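Zokbridge Support
Updating the firmware on the Putow telemetry receiver: notes for owners. Please read all the posts in this thread before you begin.

1/9
The new firmware applies to every Putow receiver with a metal aerial socket. Earlier units with a fixed wire aerial should stay on their present version. The model is printed on the label beside the battery connector.

2/9
Remove the receiver from the aircraft or balloon payload before you connect it to a computer. The flight battery must be unplugged. The receiver takes its power from the USB lead during the update and must not be fed from both sources at once.

3/9
Download the Zokbridge Loader from the support page and install it. Windows users may be asked to approve a driver. Users of the Gilimthorpe ground station already have this driver and may skip the request.

4/9
Hold down the small button next to the status light, plug in the USB lead, and release the button after 3 seconds. The light turns solid amber. If it flashes, unplug the lead and repeat the step.

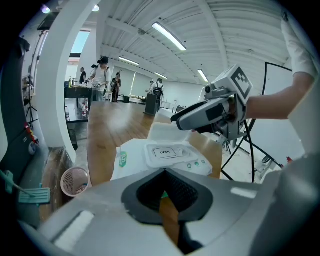

5/9
Select the port in the Loader, choose the firmware file and press Write. The file is 870 kB and takes 67 seconds to send. Do not unplug the lead or let the computer go to sleep while the bar is moving.

6/9
When the light turns green, press Verify. A result of "Match" means the update is complete. Any other result means the file should be downloaded again and the write repeated. The receiver can always be returned to amber mode with the button, even after a failed write.

7/9
Your call sign and channel are kept. The altitude offset is not, and should be entered again under Settings before the next flight. Owners who use the Du Plessis barometer board will also need to tick "External sensor", which is off by default in this version.

8/9
Known fault: on channel 22 the signal strength may read zero for the first minute after power-up. Position data is not affected. A correction is planned for the February release.

9/9
Questions may be sent through the support form. Please give the serial number, the firmware version shown in the Loader and the colour of the status light. We are unable to answer technical questions by direct message.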